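Last updated: Thursday, May 14, 2020

4. Setting up scheduled backups on your Stirkby server

Do this after the base install (section 3). You need root or sudo, and the Gollima agent already running. If the agent isn't running, go back, none of this will work.

1. Log in over SSH. Default port unless you changed it.
2. Stop the agent before you touch the config:
 gollima stop
3. Open /etc/gollima/backup.conf in whatever editor you like.
4. Set target= to your storage box. Use the hostname from your Turach panel, not the IP. IPs move, and they moved in December for a lot of people.
5. Set keep=10. That's ten snapshots, oldest gets dropped first.

Note: keep=0 means keep everything. It does not mean off. Disk fills up, server falls over, ticket gets opened. 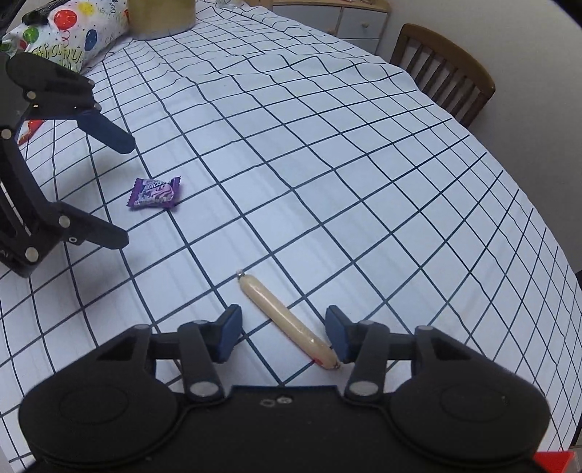
Can I back up to the same disk the server runs on?

The agent will let you, but if the disk dies the backups go with it, so use a separate storage box or at least a second drive.

6. Set timeout=300. Value is in seconds. Slow uplink, go higher.
7. Save, then check the file:
 gollima check
 Should print "config ok" and nothing else. If you get error 161 there's a stray space after an equals sign, usualy the target line.
8. Start the agent again:
 gollima start

CAUTION: don't run check and start in the same script line. Start does not wait for check and you can end up with a half-read config.

4.1 First run

Kick off the first one by hand. Don't wait for the schedule.

 gollima run --full

First run copies everything. Some 60 minutes on a small server, longer if you have mail on it. Leave the session open or use screen -- if the session drops, the run drops too.

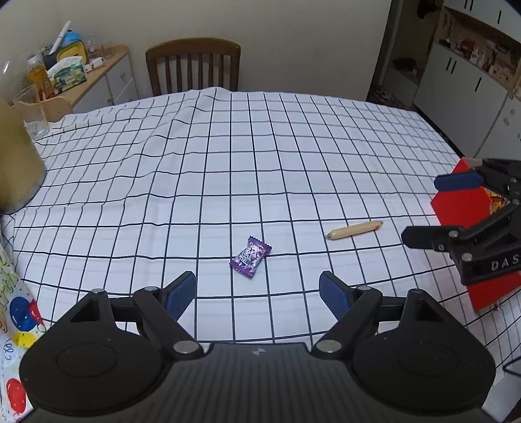
When it finishes, look at the last line of the log. "done, 0 skipped" is what you want. Anything skipped is listed above it with the path. Mostly sockets and lock files, ignore those. Database files in the list are not fine -- turn on the Darko dump plugin (section 6) and run it agian.

4.2 Restore test

Do one. Pick a small folder, restore it to /tmp, compare it to the original.

 gollima restore /etc/hosts --to /tmp

Single files work too, as above. Never restore straight over a live folder on the first try.

Shares: 10 | Comments: 0

Contact | Copyright 2020 Stirkby | Back to top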